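Evwood Bench Notes: Good Habits for Packing a Lunch Bag

Welcome back to the gallery, and thank you to everyone who wrote in after the last page asking for more of the small stuff. These are our house rules for working with soft bags and food at the Evwood bench. They began as a list of 28 on the back of a door, grew to 36 over one long winter, and have now been talked down to the handful we really follow. I have kept to the ones I find myself repeating to every new operator, so please forgive me if you have heard them all before!

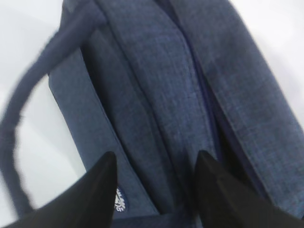 Approach speed is the rule people forget first, and it is the one I care about most. Within the last 10 centimeters we drop to 30 percent of normal travel, and we hold that until the fingers have closed. Cloth gives very little warning before it bunches up, so look at the wrist view before you commit. With the fingertips spread over a padded section like this, and a zipper seam running close beside it, we want the operator to choose a fold on purpose and say which one out loud. It feels silly for the first hour and then you stop noticing.

Two arms on one bag is a different matter, and the Lyons bench and ours argued over it for most of September. What we settled on is that one arm leads and the other follows, and the lead is written on the run sheet before anything moves. If you want to swap, set the bag down, let go with both, and start again. 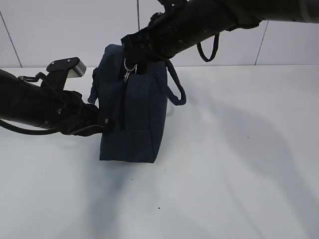

The follower never pulls. It may steady, it may press lightly, and it may let go, but any lifting belongs to the lead. Balard wrote the first version of this for their crate line, where everything is stiff and square, and we have borrowed their wording nearly whole. Cables get their own line on the sheet too – check the slack at full reach, both sides, every time you change the bench layout.

Then there is the question of food. We use real groceries whenever we can, and the rule is that anything used at the bench stays at the bench. It does not go back in the kitchen, however good it looks at four in the afternoon. Wipe the fingers before the first pick and again after the last one.

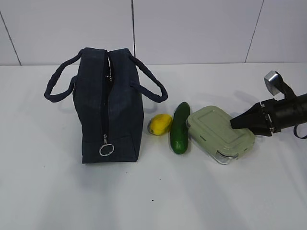
Bruised or split produce comes out at the next break, and the sheet says so, with the time. Glass is allowed as long as it has a lid that locks, and we ask for a second person in the room whenever it is in use. The Jiner checklist asks for a tray underneath as well, which we tried and gave up on, though I can see the sense of it for a busier shop than ours. 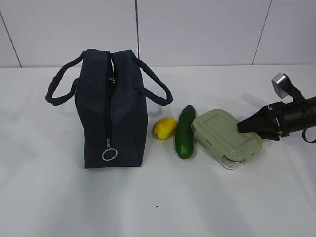 Starting layouts deserve more care than they usually get. Ours are drawn on a card, and the operator sets the table from the card and never from memory. For this one the order runs bag, yellow fruit, cucumber, then the container with the green lid, all in a loose row with the front of the table left clear. Loose is fine, by the way. We want the order right and the items within reach, and a little natural variation does everybody good. The zipper has its own box on the card – open, part open or closed – and if you skip that box you will be setting the table again.

The blank cards and the current run sheet are in the downloads folder, and the page on drawers and hinges comes next.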